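Home > Kitchen & Table > Linens and Laundry

Thread: Printed tablecloths, do you iron them or not?

pepperjar_lu
Posted 7:42 PM

OK settle something for me. I bought three printed cotton tablecloths from Goster at the end of the summer, the small floral kind with vines going every which way, and I love them, but they come out of the dryer looking like a road map. My mother ironed hers. My sister says ironing a tablecloth is how you lose a whole evening of your life. I have company coming in December and the good one has to look decent.

I also can't decide on size. My table is square and the cloth I like best hangs down so far on two sides that people sit on it. Do I hem it or just live with it?

My whole mood for this is a busy little vine pattern with dark red flowers here and there, same idea as this one:

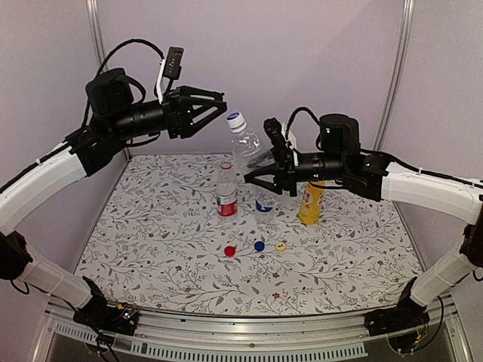
Replies (11)

mothballs_and_co
Posted 8:05 PM

Iron it. Sorry! But iron it while it's still damp and it takes no time at all. I pull mine out of the dryer early, fold it in half the long way with the print inside, and go down one side and then the other. If you let it dry all the way first you'll be fighting it with the spray bottle until midnight.

And hem it. You'll be so much happier.

gravyboat77
Posted 8:11 PM

Nope nope nope. I have not ironed a tablecloth since I moved out of my parents' house and I've got people over all the time. Put it on the table damp the night before, smooth it with your hands, go to bed. By morning it's flat enough, and a small print hides the rest. The plain white ones are where wrinkles really show.

mothballs_and_co
Posted 8:16 PM

Damp cloth on a wood table overnight?? I hope you like white rings and cloudy patches.

gravyboat77
Posted 8:19 PM

Mine is glass lol. Fair point though. If it's wood put the vinyl pad down first.

tinroof_bee
Posted 8:54 PM

I'm with gravyboat on the ironing but I think you're all skipping the real question, which is what happens when somebody spills. I had a Goster one, the blue, and the color ran the second time I washed it. Went from navy to kind of a sad dishwater gray. I'd test a corner before you use anything strong on yours, especially with red in the print.

pepperjar_lu
Posted 9:02 PM

Oh no. I've only washed mine once, and on cold. Is the red one worse, do you know? My nephews go through soda like it's their job, so spills are pretty much guaranteed.

oldspoon
Posted 9:30 PM

Red is usually the one to watch, yes. Lay a wet white rag on one of the flowers for a few minutes and press down hard. If the rag comes up pink, wash the cloth by itself, cold, and hang it up right away. Don't leave it sitting in a heap in the machine, that's how the color ends up where you don't want it.

For soda I blot, rinse from the back with cold water, then a little dish soap. Orange soda is the worst of the bunch in my house, way worse than cola. I used to swear by the Trillix powder but they changed it and now it leaves grit in the seams.

tinroof_bee
Posted 9:41 PM

The new Trillix is terrible! I thought it was my machine.

gravyboat77
Posted 9:48 PM

I still use it and it's fine, you have to dissolve it in warm water first. Nobody reads the box.

Anyway, bottles of the bright yellow-orange stuff go on a tray when the kids come over. Everybody pours over the tray or they get water.
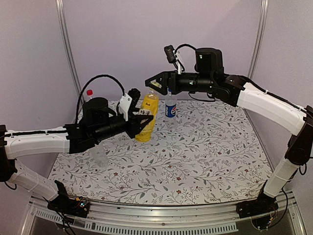 pepperjar_lu
Posted 10:03 PM

Quick one before bed. How much overhang should a cloth have on a square table if people are going to be sitting at it?

oldspoon
Posted 10:10 PM

Somewhere between 6 and 8 inches on each side is comfortable for a meal. More than that lands in laps. Measure the tabletop, add twice the overhang you want, then add a bit extra for the hem. Wash it before you cut! Cotton shrinks, and I have one that used to fit and now looks like a napkin.

mothballs_and_co
Posted 10:22 PM

Agree with all of that except I like 10 inches for holidays. It looks dressier and people can move it out of the way, they're adults. Use a double fold on the hem and miter the corners if you can stand to. I did mine on my old Tutomix machine with a plain straight stitch and it has held up for years.

pepperjar_lu
Posted 10:40 PM

Rag test done, came up the faintest pink, so it's cold water and its own load from now on. Going with 8 inches and a double hem. I'm going to try the damp trick over the vinyl pad, and if it looks bad in the morning I'll get the iron out and mothballs can say told you so.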